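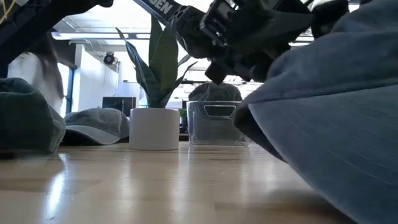
From: Sobia Arain
To: Manipulation Project Course, all sections
Subject: Re: Cap sorting exercise, scoring and bench schedule for June

Dear students and section leaders,

Thank you to those who wrote in after the last circular. Most of the questions concerned the cap sorting exercise, and Mr. Hashmi's message, quoted below, covers nearly all of them. I am replying to the full list so that every team works from the same text.

> From: Khurram Hashmi
> To: Sobia Arain
> Cc: Elisa Palumbo, Noman Marwat
>
> Dear Dr. Arain,
>
> On behalf of the Flekau section I would like to raise four points before the assessed runs begin.
>
> First, the handout states that each cap must be "placed in or on the bin." Two of our teams have read this differently. One team releases the cap above the bin and accepts whatever position it comes to rest in. The other lowers the cap until the crown is below the rim, which takes longer and fails more often. If both outcomes receive the same mark, the second team would like to know before it spends another week on the lowering motion.
>
> Second, the handout does not say whether the plant may be moved. Our students have treated it as a fixed obstacle. I understand that the Jonum section has been moving it to the back of the table at the start of each run.
>
> Third, the grasp on a soft cap depends a great deal on how the cap is lying. A cap on its side presents the edge of the crown, and the fingers can close on it. A cap resting on its brim presents a dome, and the fingers tend to push it down or slide off. The teams ask whether the starting positions will be set by the examiner or drawn by lot.
>
> Fourth, several students have asked whether they may record their demonstrations outside the supervised hours. I told them they may not, but I would be grateful for a statement from you.
>
> With regards,
> Khurram Hashmi
> Section leader, Flekau

The course staff met to consider these points. The decisions are as follows and take effect immediately.

On placement. A cap is counted as placed when it is supported by the bin and the gripper has fully released it. A cap resting on top of the bin is therefore accepted. A cap that is leaning against the outside of the bin and touching the tabletop is not. Teams that have developed a lowering motion are welcome to keep it, and may describe it in the written report, where it will be considered under the heading of method. It carries no additional marks in the run itself.

On the plant. The planter is part of the exercise and is to remain where the examiner puts it. A light touch on the leaves is not penalized. Any contact that shifts the planter ends the run, and the caps placed up to that moment are counted. The Jonum section has been informed, and runs completed there with the planter moved will be treated as practice.

On starting positions. These will be set by the examiner from a list of 33 arrangements, which Ms. Palumbo will post to the course folder. The list includes caps on their sides, caps resting on their brims, and caps partly hidden from the main camera by another object. Each team will be given three arrangements from the list and will not be told in advance which three. Teams are advised to collect demonstrations across the whole list. Last year a number of teams trained on a single tidy layout and were disappointed on the day of assessment.

On unsupervised recording. Mr. Hashmi's answer was correct. The arm may be powered only when a section leader or a laboratory assistant is present in the room. Students may label recordings, train and review results at any hour.

I would add some notes on the recordings already submitted. The folder now holds 144 demonstrations across the sections. Nearly a third of them could not be used, in most cases for one of the following reasons:

The recording stops before the gripper has opened. Please wait until the arm has returned to its rest position before ending the file.

The file name does not give the arrangement. Please use the section, the team letter and the arrangement number, in that order.

The operator's hand enters the workspace to straighten a cap. Once recording has begun, the table is not to be touched. If a cap falls badly, finish the attempt and mark it as failed. Failed attempts are useful and should be submitted with the others.

Teams should also check the table under the conditions in which they will be assessed. The top is glossy and reflects both the windows and the ceiling lights, and a model trained only on evening recordings may behave differently in the morning. Mr. Marwat has asked that each team submit recordings from at least two times of day.

The bench schedule for June is unchanged for the Jonum and Flekau sections. The Arellano section will move to the afternoon, from 2:00 to 5:00, and should arrange any exchange of hours directly with Mr. Marwat. Danish Talpur will be the laboratory assistant for all afternoon hours. Requests for spare finger pads should go to him and not to the section leaders.

Written reports are to be submitted through Dravora in the usual manner. Reports sent to me by e-mail will be returned.

Further questions may be sent to this list. Please keep the subject line as it stands so that the replies remain together in the archive.

Sincerely,

Sobia Arain
Course Coordinator, Manipulation Project Course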